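Palus Chair Care
Home
What We Do
Prices
Drop-Off
About Us

About Us

Palus cleans chairs. We also clean stools, benches and the occasional pew, but if you tell people you clean seating they picture a stadium, so we say chairs.

The business was started by Bautista Quezada, who had spent eleven years managing the dining room of a restaurant called Cervantes and had come to believe that customers will forgive a slow kitchen sooner than a sticky seat. The restaurant had 197 chairs. Bautista knows this because he wiped all of them one October, during a plumbing closure, with a bucket and a radio that only got one station. By the end of the week he had opinions about chairs, and his wife suggested he find somebody else to share them with. He found customers.

We are named after the street where the first workshop stood. It was a single garage bay with a drain in the floor and a door that closed if you asked it twice. We have since moved to a place with two sinks. The name came along because it was already painted on the van.

What we do

Mostly we take off what years of sitting put on. Wooden chairs collect hand oil along the top rail, floor wax on the feet, soup in the joints, and on the underside of the seat a private history that we don't discuss with the owner unless asked. We wash, rinse, dry, and wax or oil where the finish wants it. We tighten what is loose. We glue what should have been glued in the first place.

We do not strip and refinish. People ask, and we send them to Terar, two doors down, where they own the right fans and enjoy wearing the suits. Terar sends us the jobs where somebody wants a chair stripped and all it needs is a bath. This has worked out better for both shops than the year we tried to do everything, when we refinished a set of six in a shade the customer described as "ham."

Upholstery is a maybe. Bring it in and we'll look at it and make a face, and you can generally tell from the face.

Who brings us chairs

Restaurants, two libraries, a dance school that owns more stools than dancers, and a large number of people who have inherited a dining set and can't decide how they feel about it. Last year we cleaned 953 chairs, of which 626 belonged to restaurants. The rest came from homes, one or two at a time, often in the back of a car that was plainly too small for them. If your chair has to ride upside down in the passenger seat, buckle it in. We speak from experience, and so does the dashboard.

We also go out to houses, for chairs that are too heavy, too fragile or too well loved to travel. A house call takes a morning for a normal dining set. You don't need to tidy up first. We have worked around train layouts, a drum kit, and a parrot who supervised.

How we clean

Bautista wrote the method down when he hired his first helper, on the back of a Cervantes wine list, and it's still taped up over the left-hand sink. It goes: brush, damp sponge, dry cloth, wait, look again. The "wait" is underlined. New hires skip it, then meet their own streaks an hour later in better light. 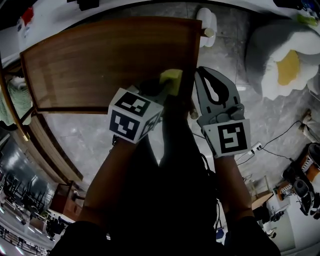 A sponge is still the main tool of the trade, and we have tried the alternatives, including a steam wand that took the varnish off a stool and some of the confidence off the person holding it. Ours are nothing special. The small yellow-green kind will do for most wooden seats, held down with the fingers so the whole face touches the wood. On a brown seat where the grain runs across, we follow it across, even when the shape of the chair makes you want to go front to back. The near edge gets extra passes, being where the backs of knees have been living, and a curved back rail like this one gets done from one end to the other without stopping for conversation.

Then the sponge gets rinsed, which sounds too obvious to write down. It is on the wine list anyway, in red.

What we use

Plain soap, well diluted. A wax we buy from Warer in tins big enough to sit on, which we have done during busy months when every chair in the building was wet. No silicone sprays. They look wonderful for a day and then Terar has to hear about it.

If you have allergies, say so when you book, and we'll leave the wax off and tell you how the finish is likely to behave without it.

The workshop

We can hold roughly 750 chairs if they stack. Most of the good ones don't. Please call before arriving with more than a dozen, and please label anything you're sentimental about. Masking tape under the seat is fine. A note pinned to the cushion is not, as we wash the cushion separately and the note goes where notes go.

Drop-off is from eight in the morning until four. Between noon and one we're at lunch, standing up, by habit. There is a bell, but knock as well.

Quotes are free by phone or at the counter. Photos help, particularly of the underside.

Back to top
Prices
Drop-Off
Contact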